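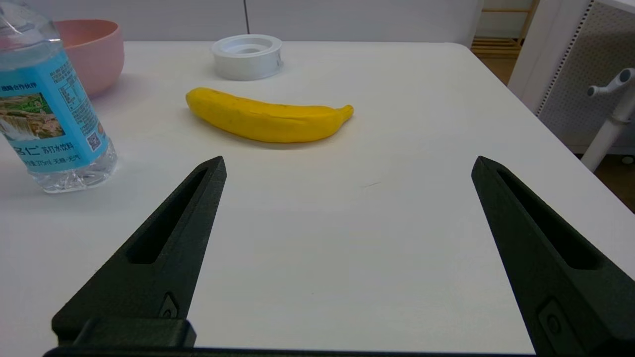

Photos: author's own

Floteck kitchen starter bundle, quick review

Ordered from Jurnau on a Monday, paid 169 for the lot. Bundle is a bowl, a peeler and a play food banana, plus a plush peach if you go over the minimum. Odd mix, I know. We have a small kid and a small kitchen so it suited us fine.

Banana first. Good yellow, nice curve, little specks on it. From across the room it passes. Mine gets dropped up to 21 times a day and the seam is holding. No smell out of the box, which I can't say for the Niletach one we had before.
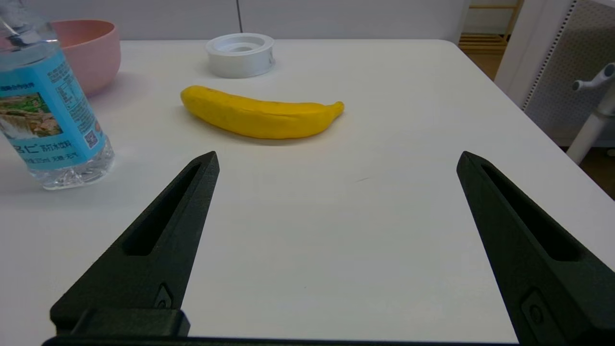 The banana, with the tape roll behind it and a water bottle at left.

Peeler. Gray handle, metal blade, pale neck. Handle is the best part, fat enough that my hand doesnt cramp halfway through a bag of potatoes. Blade is sharp on carrots, so-so on squash. Skips a bit on anything knobby. Left handed and had no trouble.

Would have liked a blade cover. Lives in a drawer with everything else and I've nicked a knuckle twice already.

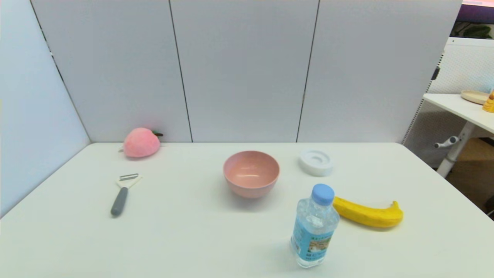 Bowl is pink, deep, matte. Holds a salad for two, or a lot of popcorn. The matte finish shows greasy fingers more than I'd like, comes off with dish soap. Tomato sauce left a faint ring that took two washes. Haven't tried it in the microwave, listing doesn't say either way and I'm not risking it. Wish it came with a lid.

The peach is just a peach. Soft, fuzzy, stem and leaf on top. Surface wash only accordng to the tag. The kid likes it more than the banana, takes it to bed. 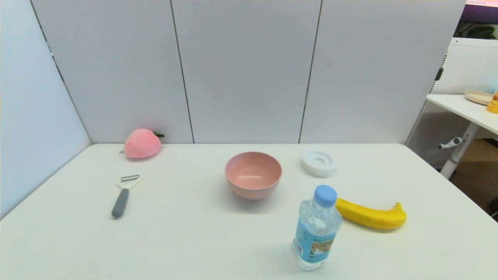
Bowl in the middle, peach and peeler to the left, banana over by the bottle.

Versus the Dumitrescu set: that one has a nicer peeler, worse bowl, no toys, costs more. If you only want the peeler get theirs. For everything together I'd go Floteck.

Shipping was slow. Box fine, no damage. Listing had 352 reviews when I bought, mostly about the bowl.

Four stars. One off for the missing blade cover. Will update if the peeler goes dull.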